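Inby Community Help
Workshop and Small Mechanisms

Fitting two spur gears to a pinned plate without marking them

Posted by Stenside Workroom

Our workroom runs a short course in small mechanisms, held in the evenings from 6 until 9 in July. One of the exercises requires each participant to place two metal spur gears on a round plate fitted with two upright pins, to confirm that the gears mesh, and to remove them again for the next person. The sets were supplied by Walari and arrived without written guidance.

Several matters have arisen on which we should be grateful for advice. First, some of the gears go down over the pin readily and others bind part of the way. Secondly, participants have asked whether the teeth should be lined up before the second gear is lowered or afterwards. Thirdly, we should like to know whether the work ought to be done on the bare bench or on a covering of some kind. The bench tops are white and hard, and small parts have been known to roll off them.

We would prefer not to apply oil, as the sets are handled by a large number of people in the course of a session.

Reply from Cheuk-hei Yeh

I have taught an equivalent exercise at Lu for a number of years and can offer the following.

Binding is nearly always a question of the gear being tilted. A bore that is a close fit on its pin will jam if one side is lowered before the other. Participants should hold the gear level by its outer edge, rest it on top of the pin, and turn it slightly back and forth until it begins to drop under its own weight. It should on no account be pressed. If a gear continues to bind when held level, the pin and the bore should both be wiped with a dry, lint-free cloth and inspected under a lamp for a raised edge. A raised edge on the pin may be removed with very fine abrasive paper. Any gear that still binds should be withdrawn from use and returned to the supplier.

With regard to the teeth, the first gear is fitted fully and left free to turn. The second is then lowered until its teeth are just above those of the first, at which point the first gear is turned gently with a fingertip until the teeth fall into the gaps. Forcing the second gear down when the teeth are resting on one another will bruise the tips, and a bruised tooth can be felt as a catch on every revolution thereafter. 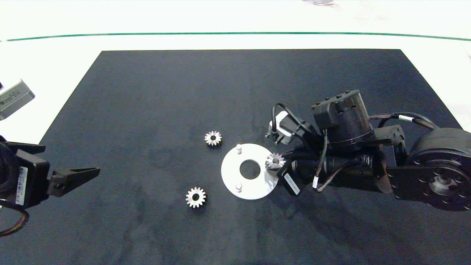

On the third point, a dark cloth or mat is to be preferred to the bare bench. Bright metal is much easier to find against a dark ground, and a gear laid down on fabric tends to stay where it is put. The mat should be shaken out at the end of each session - swarf and grit collect in the weave and will find their way into the bores. The gears should be laid flat before work begins, with clear space between them and the plate, so that neither is knocked while the other is being fitted.

I would add that our own sets are checked after every 20 uses, and a record is kept in the lid of the box.

Reply from bench_12

Agree about the mat. A drop of light oil would cure the sticking though.

Reply from Stenside Workroom

We are obliged to both contributors. The procedure given by Cheuk-hei Yeh was tried with one group and the binding was confined to a single gear, which has been set aside. Oil will not be used for the reason stated in our original message. We should still be glad to hear from anyone who can recommend a mat that may be washed by machine.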